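Two arms, one plate, and a lot of cable ties

So the Virko is back together! If you've been reading since spring you know the left arm spent most of the summer in pieces on my bench at Baltovstead, and I'd more or less stopped inviting people over to look at it. A robot with one arm off is a pretty sad sight. Anyway, both arms are on, both grippers answer when I talk to them, and I've been down at the shop every evening I could get away with.

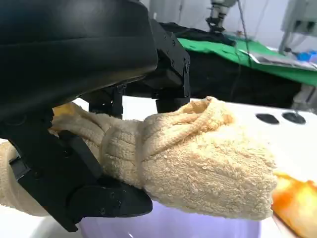 Last updated: August (fixed the part about the cable, thanks to everyone who emailed)

The holdup, for anyone just joining, was the wrist cable on the left side. I'd cut it too short. It was fine with the arm hanging down and fine with the arm straight out, and then the minute the wrist turned past a certain point the gripper would drop off the bus and I'd get an error code that isn't in the manual. I swapped the controller. I swapped the power supply. I wrote a long and slightly rude message to Prultov, where I bought the connectors, and then had to write a second, much nicer one. The new cable has a big lazy loop in it and I haven't seen the error since.

I did lose a whole Wednesday to crimping, though. The pins are tiny and my eyes aren't what they were, and I think I threw out more of them than I used. Next time I'm buying the cable made up – I don't care what it costs.

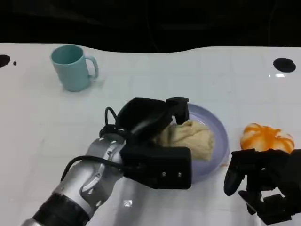

Left hand on the roll, right hand hovering by the little pumpkin.

With the wiring sorted I could finally get back to the software. My pick routine had grown to 497 lines, and a good chunk of that was me working around a cable fault I didn't know I had. Retries, pauses, a thing that opened and closed the gripper twice for luck. I pulled all of it out over one very satisfying evening (with takeout from Tiêu, the noodle place next door, as usual) and the arm moves so much more smoothly now. It used to sort of shuffle up to things.

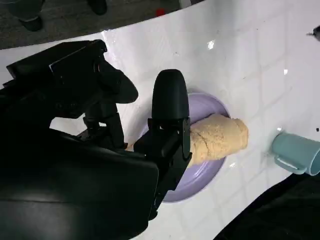 Grip force is what I'm working on at the moment. I had one setting for everything, which worked on blocks and nothing else, and now each object gets its own limit with a slow close over the last bit of travel. Soft stuff is the hard part, and so is deciding where to come in from. Take the mug lying on its side to the right of the plate: a hand reaching for the roll from over there has to clear the mug first, so I'd much rather plan that approach from the left. My planner doesn't think that way yet. It looks for the shortest path and considers the mug my problem. I've started adding a penalty for squeezing past things and I'm still fiddling with the number.

The other headache is timing between the two arms. They each run their own loop, and at first the clocks wandered apart far enough that one arm would be done with a step while the other was still thinking about it. 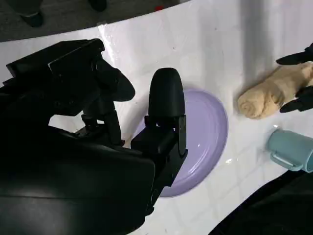

I ended up making one arm the boss. The left sends out a tick, the right follows, and if the right misses 3 ticks in a row everything stops where it is. It's crude, but it took me 20 minutes to write and I can understand it at eleven at night, and that counts for a lot in my book. A friend at the shop wants me to do it properly with a shared clock, and I probably will once the weather turns and I run out of excuses.

Next up is a long run. I want 1,000 cycles out of the new wrist cable before I put the cover back on for good, mostly so I never have to take that cover off again (there's one screw at the back that I can only reach with my left hand). If anybody has a favorite strain relief for a joint that twists both ways, please leave it in the comments – I'm using cable ties and hope.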